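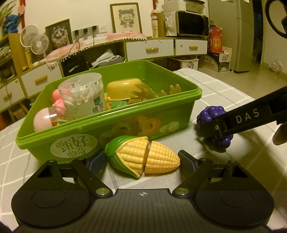 Seraina Lehner wrote:
Are you logging jaw width on both grippers yet, or only on the one? Last I read in this thread you had the encoder going on the right hand and were still hunting for a cable for the left. I'm asking because I'm at exactly that point with my own pair and would love to steal your wiring.

Zeeshan Rind wrote:
Both! As of Tuesday night. I got so excited I forgot to post. The left one reads 2991 counts fully open and close to zero shut, and the right is near enough the same that I use one calibration file for the two of them. The cable came out of a dead Toltix printer, so look through your junk drawer before you order one.

So the whole Clirkside build now does what I wanted back in February: pick one up in each hand, sort toys into the green tub, and get two clean width curves out of it. Later on those curves go to the arms (when there are arms, ha). It's a kitchen-table project and I love it to bits.

Grapes and corn are my standard test. The grapes are bumpy and round, and the corn comes in two halves with a flat cut face, so between them they find every weak spot in a pad.

Elie Darwish wrote:
Congrats on the left hand, that is great news. I'm going to be the annoying one again about sharing the calibration file though. Near enough isn't the same. If you squeeze the same toy with each hand and the counts come out different, your arms are going to learn that difference. Do two files. It costs you five minutes.

Zeeshan Rind wrote:
I hear you, but I tried it and the difference is smaller than the slop in my own grip. Pads flex more than that.

Elie Darwish wrote:
Then the slop hides it today and bites you the day you put in stiffer pads. You said yourself stiffer pads were next.

Viorica Oprea wrote:
Elie has a point there. I don't think it matters for picking up toy fruit, but I ran a single file for months and when I changed pads I had to go back and sort out which recordings were off. Not a fun weekend.

My question is a different one. How do the finger pads hold up? Mine peel at the tip, always at the tip, always in the middle of a good session.

Zeeshan Rind wrote:
OK OK, two files, you win. I'll do it before the next run.

Pads: I'm so glad you asked, I've spent more evenings on those than on the electronics! Long answer coming, I'm pasting it from my build notes so it's a bit rough.

Gluing the pads

Blue rubber, Tredar sheet, cut with a craft knife and a metal ruler. I tried scissors first and the edges came out wavy, and a wavy edge is where the peel starts. Sand the back of the rubber and the face of the finger. Wipe both down and let them sit. Then a thin coat of Dreßler contact glue on each side, wait until it's tacky, press together and clamp overnight. I used to give it an hour in the clamp and got your tip problem every time.

The pads angle in toward each other when the jaws are open, so the tips touch a thing first. That means the tip takes the first hit on every single grab. I now round the corner off a little and it has held for some 500 grabs on this set.
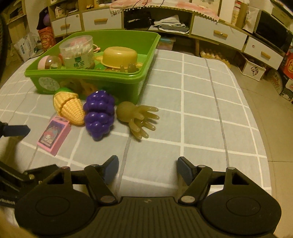

Pivots and slop

If the arms wobble sideways, look at the pivots before you blame the pads. Mine had play in them and I kept adding rubber to make up for it — silly, and it made the grip mushy. Work the jaws open and shut with the power off and feel for the joint that clicks. Put a tiny drop of light oil on it, wipe off the extra. Then check your zero again, it moves.

Still to do

- second calibration file (yes Elie)
- strain relief on the left cable
- thinner pads, 2 mm, and compare
- a better rest for the grippers between takes

Lorenz Zaugg wrote:
Lovely notes, thank you. I would leave the oil out. Dust sticks to it, and around fabric and carpet you pick up fluff in no time. Dry graphite works for me.

Zeeshan Rind wrote:
Huh, I'd worry about graphite getting on the pads. One black smear and the grapes would slide right out, wouldn't they?

Lorenz Zaugg wrote:
Mask the pads first. Painter's tape. Been doing it that way on three grippers.

Seraina Lehner wrote:
Team oil here, but a really small drop. Zeeshan, could you post the pinout for that printer cable? I found two in a box and neither one is labeled.

Zeeshan Rind wrote:
Will do, I need to pull the cover off again to read the wire colors. Give me until tomorrow evening!

Home Forums Builds Members Search Log in
Last updated: March 20, 2021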